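把一张毛线色卡翻译成中文,我学到的颜色词。想分成很多条慢慢写。中文是我的外语,写得不对的地方请直接告诉我,我会很感谢。

1.
先说事情的来源。我住在Pilldale,平时给编织图样做翻译。今年春天,一家做毛线的公司Dolavo请我把他们的色卡翻译成中文。色卡上有55个颜色,每个颜色要一个名字和一句短短的说明。我想,颜色词我在第一年就学过了,这个工作应该很轻松。后来我翻译了整个春天。

2.
我的词汇量不算太小。我有3,000张自己写的汉字卡片,放在鞋盒里,按部首排列。可是我把颜色的卡片找出来以后,发现它们很薄的一叠:红、黄、蓝、绿、黑、白、灰、紫、粉、橙、棕。还有一张“青”,背面我写了一个问号,问号下面又写了一个问号。

3.
“青”这个字,我的第一位中文老师是这样解释的:青草是绿的,青天是蓝的,青丝是黑的。我当时在本子上写:“绿/蓝/黑?请再问。”但是我没有再问,因为那天下课的铃响了,后来大家学了“把”字句,我就顾不上颜色了。

4.
现在我的理解是这样:青是一个古老的大房间,后来绿和蓝搬出去自己住了,可是有一些家具还留在里面。青菜、青苔、青蛙在绿的那一边。青天在蓝的那一边。青布、青丝往黑的方向走。如果有学过训诂的朋友看到这个比喻觉得不舒服,请原谅。

5.
“青出于蓝而胜于蓝”这句话,我用了很多年才真正看懂。我一直以为是两种颜色在比赛。原来句子里的蓝是一种草,叫蓼蓝,人们用它的叶子做染料,染出来的颜色是青。所以前面那个“蓝”首先是植物。我家附近有人种蓼蓝,我去看过,叶子是很普通的绿色,看不出里面藏着什么。

6.
英文里蓝和绿之间的那个颜色叫teal,本来是一种小水鸭的名字,因为这种鸭子眼睛旁边有一块这样的颜色。中文叫什么?我查到“凫色”,字典里很美,可是我问的中国朋友都没有听过。有人建议“蓝绿色”,有人建议“水鸭色”,有人说“孔雀蓝”,有人说“就写深青吧”。同样的颜色,放在红、蓝、淡黄旁边,我会叫它“绿”;单独看,我又会犹豫。

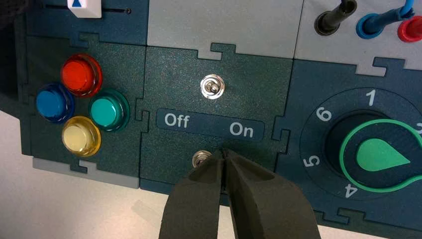
7.
关于“旁边是什么颜色”这件事,我想多说几句。Thandeka Hlongwane跟我一起翻译这张色卡,她负责校对。她的方法是把两团毛线并排放在窗台上,问自己:“如果我要请别人递给我其中一团,我会怎么说?”这时候不需要漂亮的名字,只需要对方不会拿错。我们先用这个方法给每个颜色起一个“递给我的名字”,然后再想好听的。

8.
“递给我的名字”大多数是这样的:深的那个绿、浅的那个绿、脏一点的粉、像奶茶的、不像奶茶但是也像奶茶的。最后两个后来叫“驼色”和“燕麦色”。Thandeka到现在还是叫它们“奶茶一号”和“奶茶二号”。

9.
说到深浅。中文的“深”和“浅”本来是说水的,我觉得很合理,水越深颜色越重。但是还有“浓”和“淡”,本来像是说汤或者茶的。还有“暗”和“亮”,是说光的。我的问题是:什么时候用“浅黄”,什么时候用“淡黄”?

10.
我收集了一些例句以后,有一个很小的想法,不一定对。“浅黄”比较像在给东西分类,例如一件衣服有深黄和浅黄可以选。“淡黄”更像在说这个颜色给人的感觉,花常常是淡黄的,月光也可以是淡黄的。衣服也可以是淡黄的,所以我的规则漏水。一位读者告诉我,她从来没有想过这个问题,想了一个晚上,结果自己也不会说了。我很抱歉。

11.
“嫩”是我最喜欢的。嫩绿、嫩黄。我以前只知道嫩豆腐和肉很嫩。用一个说口感的字来说颜色,我第一次看到的时候觉得很奇怪,可是春天出门看到柳树,就不奇怪了。英文里没有办法说tender green,说了别人会以为是沙拉。

12.
“老绿”有没有?我问过。有人说有,有人说没听过。“老红”呢?玩珠子的人好像会说。“老蓝布”我在一本讲织布的书里看到过,但是我想那里的“老”是说布。

13.
下面说食物,因为食物里的颜色最不听话。英文的black tea,中文是红茶。英文看的是茶叶,中文看的是茶汤。这个大家都知道了。brown sugar是红糖。红糖做的姜茶,我觉得是棕色,可是如果我说“棕糖”,没有人会卖给我。

14.
黄瓜是绿的。我问过很多人为什么叫黄瓜,有人告诉我,瓜老了以后会变黄。我在Gronddale的姨妈种黄瓜,有一次她忘了摘,我真的看到了一根黄的,很大,皮很厚。我拍了照片发给以前的老师。老师回复:“这个不好吃了。”

15.
紫菜在汤里,我看到的是墨绿色或者黑色。紫甘蓝倒是紫的,切开以后很漂亮,炒了以后变蓝,让我有点害怕。白菜的一半是绿的。青椒是绿的,我很放心。红薯有时候皮红,里面是黄的,有时候里面是橙的。还有白薯,有的人说跟红薯是同一个东西,有的人坚持不是。这个我不敢参加讨论。

16.
蛋黄、蛋白。一个用颜色做名字,另一个也用颜色做名字,可是生的蛋白是透明的。“蛋清”比较准确。我妈妈不会中文,但是她听我解释以后说,英文的egg white也一样不老实。她说得对。

17.
写到这里有人私信问我,Geum是什么颜色。我应该早一点介绍:Geum是这家公司最细的一个系列的名字,不是颜色。这个英文词是一种花,开在路边和潮湿的地方,有橙色的,也有黄色的。我去查它的中文名,叫“路边青”。你们可以想象我的心情,我正在为“青”头疼,它又从路边走出来了。

18.
我很想把这个系列直接叫“路边青”。公司的Gwendolyn Fitzsimmons很有耐心,她问我中国的客人看到这个名字会想到什么。我去问了几位朋友。一位说像中药,一位说像一家小饭馆,一位说像野菜。三位都觉得这个名字很亲切,但是没有一位想到毛线。最后系列名保留了英文,“路边青”写在说明里,字很小。

19.
接下来说“色”这个字到底要不要。红、黄、蓝后面可以不加“色”:红毛衣、蓝毛衣。可是“咖啡毛衣”不行,要说“咖啡色毛衣”。“橙毛衣”呢?我觉得听起来不太完整,“橙色毛衣”就好了。“紫毛衣”可以。“粉毛衣”可以。“棕毛衣”我不确定,Thandeka也不确定,我们就都写“棕色”。

20.
灰很有意思。“灰”本来是火烧完以后剩下的东西。所以“灰色”也是一个用东西来说的颜色,跟“咖啡色”是一个道理,只是时间太久,人们忘记了火。“灰毛衣”没有问题。我想象很多年以后,也许“咖啡毛衣”也可以了。

21.
有些颜色词,单独用的时候是颜色,放在人身上就变成心情或者身体的情况。脸红是不好意思,眼红是羡慕别人,脸白可能是害怕,脸色发青是冷或者很生气。脸绿了,我第一次听到以为是生病,朋友说是“气得脸都绿了”。
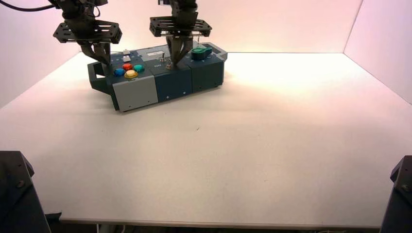 在英文里,羡慕别人的时候是绿的,不高兴的时候是蓝的,胆小的人是黄的。我把这些讲给语言交换的伙伴听,她在本子上画了一张脸,分成几个区,涂了不同的颜色。那张画现在还夹在我的字典里。

22.
“黑”作动词也很有用。天黑了。晒黑了。手机黑屏了。后来又学到“黑他”是说他的坏话,“洗白”是把坏名声变好。我有一次在翻译里写“这件毛衣可以洗白”,意思是可以洗得很白。校对的人在旁边画了一个笑脸,改成“洗后依然洁白”。

23.
叠字。红彤彤、绿油油、黄澄澄、白花花、黑漆漆、灰蒙蒙。这些我是当作歌来背的。麻烦在于它们不能交换后面的部分。我写过“蓝油油的毛线”,老师说,没有这个说法,而且听起来要洗。蓝的叠字有“蓝汪汪”,也有“蓝莹莹”,前一个像有水,后一个像有光。

24.
“白花花”为什么跟银子和阳光在一起?“白花花的银子”“白花花的太阳”,还有“白花花的大腿”。我在色卡的奶白色旁边差一点写了“白花花”。Thandeka没有说话,在这个词下面画了一条长长的线。我们后来用了“米白”。

25.
米白、奶白、象牙白、月白。前面的都比较容易。“月白”我翻译错了。我以为月亮是白的,所以月白是一种白。后来在一本讲旧衣服的书里读到,月白是很浅的蓝。我再去看晚上的月亮,旁边的天确实有一点这样的颜色。错误已经改好了,感谢发现的读者。

26.
秋香色也让我走了弯路。我以为是红叶的颜色。查到的说法是一种偏绿的黄,或者偏黄的绿,各家写得不一样。我手里有一团毛线,刚好站在中间,我把它拿给店里的客人看,问是黄还是绿。客人买走了它,没有回答我。

27.
有的颜色名来自地方或者东西,我需要先知道那个东西。藕荷色:我要先知道藕和荷花。豆沙色:我要先吃过豆沙包。豆沙色我学得最快。鹅黄是小鹅的绒毛,这个在我们这里的池塘边可以直接看到。“鸦青”我也喜欢,就是乌鸦羽毛上那种黑里面有一点蓝紫的光。又是青,这次在黑的旁边。

28.
给其他学中文的朋友一个练习,是我自己用的:早上喝茶的时候,选桌上一个东西,写它的颜色,可是不能用红黄蓝绿黑白。只能用别的东西来比。我的杯子是“下雨前的天那样的颜色”。我的抹布是“泡过很多次的茶叶那样的颜色”。如果写不出来,说明我还没有认真看那个东西。

29.
做这个练习不需要很多词。我用最常用的1,000个字就可以写很多。需要的时候再查一个生字,这样记住的字比从表上背的要牢。我的“藓”字就是这样学会的,因为窗外的石头。

30.
也说一个失败的地方。色卡上有一个红,英文叫oxblood,直接翻译是牛血红。我觉得放在婴儿的帽子旁边有点可怕。试过“枣红”,太亮。试过“酒红”,太紫。“猪肝红”是最准确的,完全准确,我把毛线拿到肉店门口看过了。但是Gwendolyn请我解释这个词的意思以后,安静了一会儿。我们写了“深枣红”。我心里还是叫它猪肝。

31.
有朋友问,为什么不用数字编号,客人看编号买就好了。编号当然有,印在标签背面。可是编织的人互相介绍的时候不会说编号,会说“就是那个像湿树皮的”。我在编织小组里听到过很多这样的话,比我翻译的名字都好。有一些我问过以后用进了说明里。

32.
还有一件小事。“红绿灯”里中间那个灯,中文叫黄灯,英国英语叫amber,是琥珀。我小的时候也觉得它是橙色。我问过弟弟,他说是黄的。问过妈妈,她说开车的时候不要讨论这个。所以颜色的名字不一定是眼睛决定的,有一些是大家先说好了。

33.
色卡在2021年6月14日送去印刷了。我检查了最后一遍,发现“驼”字在很小的字号下面几乎看不清,请他们把字放大了一点。青我一共用在两个颜色里:“深青”给那个teal,“鸦青”给最深的那个。“藏青”我也想用,可是公司已经有一个“海军蓝”卖了很久,客人认识它,不好改。

34.
补充一个大家在回复里讨论的问题:“藏青”的“藏”怎么读?读zàng。我以前一直读cáng,以为是藏起来的青色,还觉得这个意思很好。知道以后有点舍不得。卡片背面我两个读音都写了,错的那个画了线,没有擦掉。

35.
也有人问“褐色”和“棕色”的区别。我查了字典,两个字典互相指来指去。棕来自棕树上的毛,褐本来是一种粗布衣服。我自己的习惯是,头发和熊用棕,土和旧木头用褐。如果你们家里的说法不一样,请写在下面,最好也写上你们是哪里人,我想整理在一起。

36.
下一次我想写布料的手感:滑、涩、糯、挺、扎。“糯”用来说毛线,我是上个月才知道的,一位客人摸了一下说“好糯”,我以为她饿了。今天先写到这里,我要去把鞋盒里那张“青”的卡片重新抄一遍,原来的背面已经没有地方写了。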